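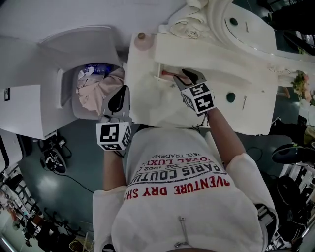

Small rooms make untidy habits visible, one resident of the Mikkelsen apartments wrote to this magazine in May, and a dressing table next to a washer is the surest way to find lipstick in the laundry. The letter drew more replies than any other item on household storage this season, and most of them described the same arrangement.

In older buildings such as Mikkelsen, the water connection often determines where the washing machine goes. Where that point falls in a bedroom or dressing area, a top-loading machine may share a wall with furniture intended for quite different purposes. A white, carved vanity and a plain white washer can look well enough side by side. The difficulty lies in what passes between them.

Condwood, a home advice service that visited 17 such apartments for its annual review, found that shallow vanity drawers were the most common place for items with no settled home. Hair ties, coins and buttons were kept among cosmetics, and several households emptied their pockets there before a wash. The service does not object to the practice, but recommends that one drawer be set aside for it and cleared every 10 days.

The review gives equal attention to the machine itself. Packages and bottles should be taken out of the drum before a cycle begins, and pale garments – pinks in particular – should be washed apart from anything red. A raised lid needs clear space behind it, and the vanity should stand far enough away that its drawers open fully. Condwood suggests a gap of around 2 inches between the two pieces, enough for a cloth to pass through.

Carved furniture requires its own care. Lint settles in scrollwork and around sculpted flowers, where a soft, dry brush is preferable to a damp sponge. The full review is available to residents at the Mikkelsen front office.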